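Home Programs Talks Archive Contact

Search this site Go

Speaker notes: Inhaler technique checks at discharge
Posted in September by Lertchai Luangrath

Slide 1. Introduce self and the Kaewsai respiratory ward. State scope: adult inpatients going home on at least one inhaler. Pediatrics and nebulizers are out of scope. Questions at the end.
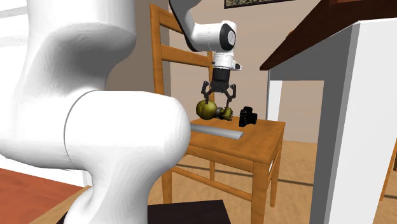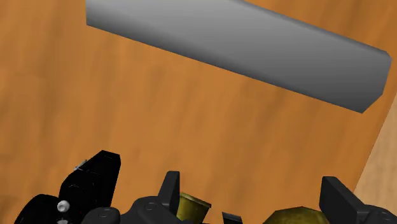
Slide 2. The problem. Patients were leaving with the right prescription and poor technique. The discharge form had one box, "inhaler teaching done," and no record of what was taught or by whom. Follow-up clinic had nothing to compare against.

Slide 3. What we reviewed. 200 discharge charts, read by two reviewers working separately. Disagreements went to the ward pharmacist. Charts with no inhaler listed were replaced from the same month. Do not read the table aloud – point to the row on missing device type.

Slide 4. The checklist. Five steps for every device: prepare, breathe out, seal lips, breathe in, hold. The breathe-in step has two versions. Slow and steady for metered-dose inhalers, fast and deep for dry powder. Say this twice. Staff mix these up as often as patients do.

Slide 5. Who does it. The bedside nurse runs the check once on the day before discharge and again on the day itself. The patient demonstrates first, with a placebo device. No coaching until all steps are scored. A patient who misses any step gets teaching and repeats the full sequence.

Slide 6. Records. The score goes into Plidelau under respiratory teaching, with the device type. Free text is allowed but is not searchable. The Destis clinic can view the entry but cannot edit it. Mention the workaround for transfers from Nuveck: paper copy, scanned on arrival.

Slide 7. Limits. Single ward. No control group. Technique on the ward may not match technique at home. Readmission was not an endpoint, so decline to guess if asked.

Slide 8. Next steps. Add a spacer item to the form. Repeat the chart review after 8 months using the same method. Evening discharges are still the weak point – a check after 5 p.m. depends on who is on shift.

Handouts are on the side table. Leave the checklist slide up during questions.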